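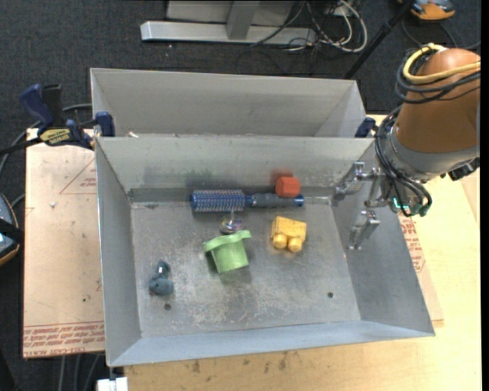

Review: Hendska two-finger gripper kit, after four months in our shared workshop

I bought this kit in September for our sorting build. The arm picks small mixed things out of a metal bin, one at a time. Before it I used a Dandau gripper, which was stronger but too wide for the corners.

Assembly took me one evening. The manual is short and the drawing for the wrist flange is printed very small, so I recommend to download the larger version. All screws were in the bag.

The fingers close parallel and stay parallel, also after 4000 cycles. Blocks and cups are easy for it. A hairbrush is more difficult - the bristles bend and the grip moves a little. For shiny small parts I set the closing speed to 200 in the software and this helped much.

What I do not like is the cable. It is too stiff, and I had to make the loop at the wrist three times before it stopped pulling. Also clamp your bin well. When a finger touches the wall, it pushes with real force.

Support answered my one question after two days, politely.

I give four stars of five. For heavy parts I would look for another model.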